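Worktop clearing: gallery notes

Trerbridge shared kitchen, sheet 15

The Trerbridge kitchen is used by several groups in the course of a week, and the worktop along the plain wall is where small items collect. The notes on this page cover that worktop: what lies on it, how it is sorted, and where each thing goes. They are meant to be read alongside the cupboard plan and the Kirnix label list, which was revised in January.

The worktop is 1,685 mm long between the end panel and the tall unit. The clear length left for food preparation is 1,572 mm once the kettle position at the far end is taken off. Both figures were taken with a steel tape along the back edge.

Surface. Speckled grey, with light and dark flecks. Crumbs are hard to see on a finish of this kind and easier to find by hand. Wipe from the wall towards the front edge, then go over the line where the worktop meets the wall with a folded cloth.

Wall. White, matt, lightly scuffed. The marks are heavier towards the left. Use a damp sponge only. Cream cleaner was tried on the wall in the Hultent room and left a shiny patch that still shows in side light.

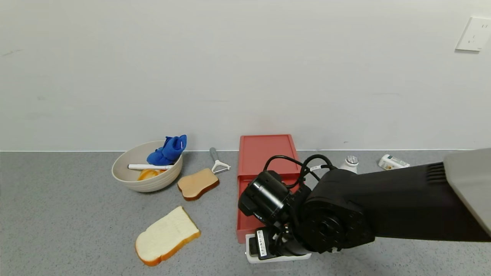

Kalkidan Tamiru
Kitchen stores and layout, Trerbridge
Sun 11 July

Worktop before sorting. Large beige bowl with a blue cloth in it, a white utensil laid across the rim, peeler, bread and toast, red plastic box.

Bowl. Wide rim, ribbed on the outside, cream with a slight speckle. It belongs on the lower shelf, left-hand side, and is stored empty. The common fault is that it gets used as a catch-all, so that cloths, handles and rounded items end up in it together. Take the utensil off the rim first, then lift out the cloth, then look underneath. The orange item lower down goes to the fruit basket or the play food tub, whichever applies.

Cloth. Bright blue. Blue is for surfaces in this kitchen and does not go in with tea towels. Any cloth found in a bowl is treated as used and goes to the wash, and the bowl is then washed as well.

Peeler. Y-shaped head, grey handle. Peelers are kept in the second drawer with the blade to the back. Check the slot for dried peel before putting one away. A cocktail stick clears it better than a brush.

Bread. One larger white slice towards the front and a small slice of toast below the peeler. Bread is not put back in the bag after it has been on the worktop. It goes in the food caddy - toast included - and the spot is wiped before anything else is set down there.

Red box. Plastic, flat top, drawer-like front. Boxes of this sort stay on the worktop only while they are in use. The flat top tends to attract more items, and a box left near the wall makes the back edge awkward to clean. Slide it forward, wipe behind it, then move it to the open shelf.

Socket. White plate on the wall at the right. Keep wet cloths well clear of it. The plate is dusted dry when the wall is done and at no other time.

Order of work

Food first, then blades, then cloths, then containers. Desta Demissie wrote the original order with containers at the start, and it was changed after a fortnight when it became clear that full bowls were being moved twice. The full clear is allowed 30 minutes, including the wipe down and the drawers. A worktop in ordinary condition takes less.

Storage references

Lower shelf, left: mixing bowls, nested by size.
Second drawer: peelers, small graters, corers.
Open shelf: plastic boxes, lids on the right.
Hook rail: dry cloths only.
Wako tub: play food and odd parts waiting to be claimed.

The Wako tub is emptied at the end of each month. Items with no label after that go to the Hultent room, where there is more shelf space, and are entered on the stores sheet under the date they were moved. Corrections to the shelf references should be written on the printed copy inside the cupboard door - pencil, please, as the sheet is laminated on one side only.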